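Gerau Opens Maintenance Program for Tabletop Handling Cell at Kumville Site

KUMVILLE, August – Gerau today announced the start of a standing maintenance program for the Maihi cell, the single-arm tabletop unit the company operates at its Kumville site. The program sets out how the cell is to be prepared, inspected and repaired, and it replaces the informal notes that operating staff had kept until now.

The Maihi cell handles household and kitchen articles on a fixed white table. Under the new program, each working day begins with a check of 12 items, carried out before the arm is allowed to move at full speed. The check covers the base bolts, the wrist joint, the gripper fingers and the cable that serves the gripper. Staff record the results on a sheet kept at the cell, and a copy goes to the service office every Friday.

Particular attention is given to the cable. During the past year, cable wear accounted for 19 of the service calls logged for the cell, more than any other cause. Technicians are now required to move the wrist slowly through its full range and confirm that the loops neither tighten nor catch on the fingers.

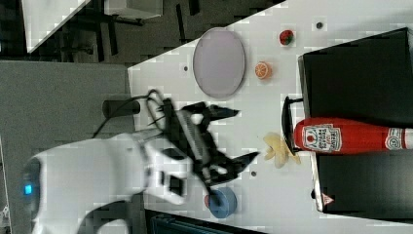 Handling checks follow once the cable has been passed. The arm is run at low speed among everyday articles of different shape and stiffness, including a plate, play food, a ketchup bottle and soft items that lie nearly flat. Finger height is set against the table surface at the start of the run and checked again at the end. If the two readings differ, the gripper is taken off, its mounting face is cleaned and the screws are tightened in the order given in the service manual.

Replacement fingers and cables will be held on site in a stock of 79 parts supplied by Fledulberg. Gerau expects a finger change, including the new height setting, to take about 7 minutes. Repairs to the arm itself will continue to be made by Fledulberg under the existing service agreement.

"A small cell deserves the same written care as a large one," the company said in a statement. "Our staff asked for clear steps, and the program provides them."

The program applies to the Kumville site only. Gerau will review the daily sheets before deciding on its use at other locations.

Reader comments (3)

millwright_k: Glad to see the cable check come first. We lost most of a shift to a pinched one last winter.

Dora P.: Will the check sheet be available to outside shops?

benchside: Seven minutes for fingers seems quick if the height has to be set again – ours takes twice that.

Contact: Gerau Press Office, Kumville | © Gerau. All rights reserved. | Back to top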